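Cesta de lavandería Imatine
Referencia 3414
Marca: Grunholm
Categoría: Lavado y cuidado de la ropa

La cesta Imatine es una cesta de plástico de color crema para llevar la ropa a la lavadora y para recogerla después. Las paredes tienen pequeños agujeros redondos y el borde superior lleva una textura de tejido en un tono más tostado. La forma es baja y abierta, así que la ropa se ve entera y se toma sin buscar en el fondo.

Hemos pensado esta cesta para las casas donde la lavadora está en un rincón de la cocina o del baño. En estos lugares un cesto alto con tapa molesta mucho, porque hay que moverlo cada vez que se abre la puerta. La Imatine se pone en el suelo, directamente debajo de la puerta de una lavadora de carga frontal, y las prendas caen dentro cuando se saca la colada. Los calcetines también, que son los que más se escapan. 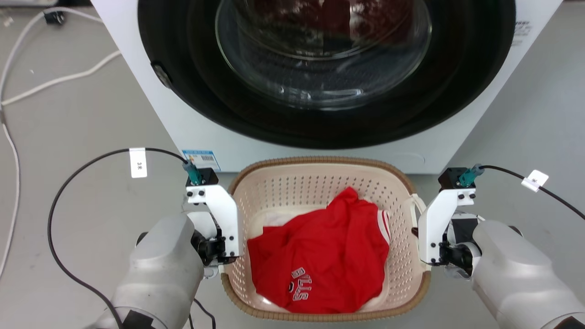
Muchos clientes nos escriben que usan dos cestas, una para la ropa blanca y otra para la de color. Nos parece una buena costumbre, sobre todo con las camisetas deportivas de color rojo fuerte, que en los primeros lavados pueden soltar tinte. Si usted tiene solamente una cesta, le aconsejamos separar las prendas antes de llenar el tambor y mirar bien la etiqueta de cada una. Las camisetas con letras impresas se lavan mejor del revés y con agua fría.

Limpieza de la cesta
Pase un paño húmedo con un poco de jabón neutro. Para el polvo que queda en los agujeros sirve un cepillo de dientes viejo. No use lejía ni estropajo metálico, porque el borde puede perder su color. No deje la cesta sobre un radiador ni varios días al sol fuerte.

Uso
Para ropa seca o centrifugada. Si pone dentro ropa que gotea, el agua sale por los agujeros y moja el suelo.
No es adecuada para leña, herramientas ni piedras.
Las cestas vacías se pueden guardar una dentro de la otra.

Envío y garantía
Los pedidos salen de nuestro almacén de Trositz en 3 días laborables. La garantía es de 2 años y cubre roturas del borde y de las paredes en el uso normal de la casa. Para pedidos de 8 cestas o más, por ejemplo para residencias o apartamentos de alquiler, pida por favor un presupuesto aparte.

En agosto el almacén trabaja solo por la mañana y el envío puede tardar un poco más.

Consultas sobre este artículo: Máté Borbély, atención al cliente, Comercial Oláh. Respondemos en español, en húngaro y en alemán. Escriba por favor la referencia en el asunto del mensaje.

Ficha actualizada el viernes, 21 de septiembre de 2018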